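Caltstead reading room: seating, April

Gallery of the seating held in the reading room at Caltstead, grouped by type. Captions give the covering and any point that matters for cleaning or repair. Loose cushions are listed on the Nirkby page. Seat heights are taken at the front edge with nobody seated. Inventory numbers run to 153.

Tub chair, no. 69. Tan suede-like cover with a soft nap, domed seat, curved back. Shallow vertical creasing in the cover along one side of the back, where it follows the bend; the middle is smoother.

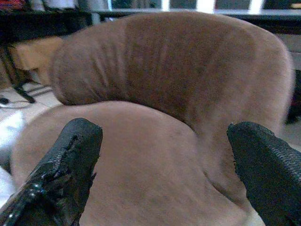
Tegwen Griffiths would leave the creases on a tub back alone, as steaming a napped cover tends to mark it, and would brush in one direction with a dry, soft brush before deciding on anything else. She also asks that the seam between back and seat be vacuumed with the narrow nozzle every Wednesday.

Cleaning code for the group is dry only. Water-based foam is not to be used until a test patch under the seat has been left overnight. Spare fabric: 2 metres, rolled, top shelf of the Gundow store. Maximum load per chair is 130 kg. Glides are felt and are replaced when the pad wears down to the pin.

Corrections to Bijan Sadeghi, quoting the inventory number.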